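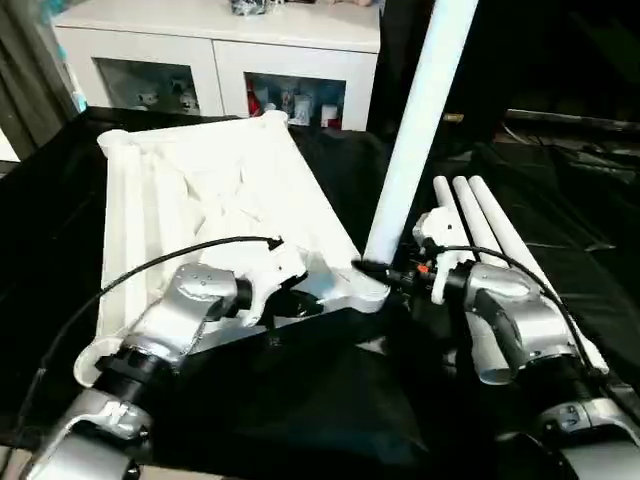 Search this site Search Go

House rules for two-arm work at home: what do you actually write down?

3 min read

Hi all. I've got two arms on a shared bench and I'm up to handling bulky stuff, mostly folding furniture with tube legs. My partner wants proper written rules before it gets any bigger (fair enough!). I went looking for a standard and drowned in it. What do people here have taped to the wall? I'm mostly worried about both arms holding the same object, and about cables.

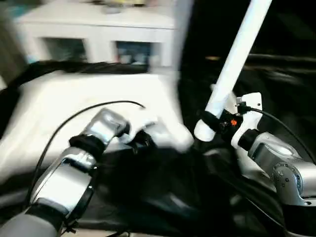 Left arm on the white cloth, right arm with the long white rod.

2 replies

Dima Sayegh
I run a pair at Wenness, our little makerspace, and we've got 4 rules on a card. Stay out of reach while the arms are powered, even if they look parked. One person on the stop button and that person does nothing else, no phone, no coffee. Speed stays at the lowest setting until a task has gone start to finish with no hands in. And before you hit stop on a shared load, know where it'll go if one gripper lets go, because a stop doesn't always mean it stays gripped! Check yours with something soft first.

For cables, move each arm through its full range by hand with the power off and watch the loop the whole way. You want slack at the far end of the reach but nothing low enough to hook a fingertip or a table leg.

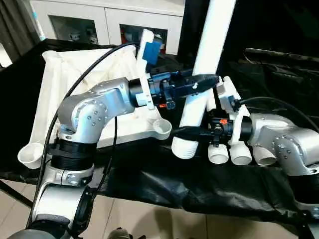

Oh, and long parts. Measure your keep-out line from the tip of whatever the arm is carrying, never from the gripper. Ours was taped at 1170 mm and we pushed it out in October after somebody picked up a longer tube. I'd also keep a logbook. Ours is at 137 entries and most are dull, but it's how we caught a joint that kept faulting.

Runov
Just put a cage round it mate. Can't remember the standard number but the Altus forum had a big thread. Cage, colour the floor yellow, done.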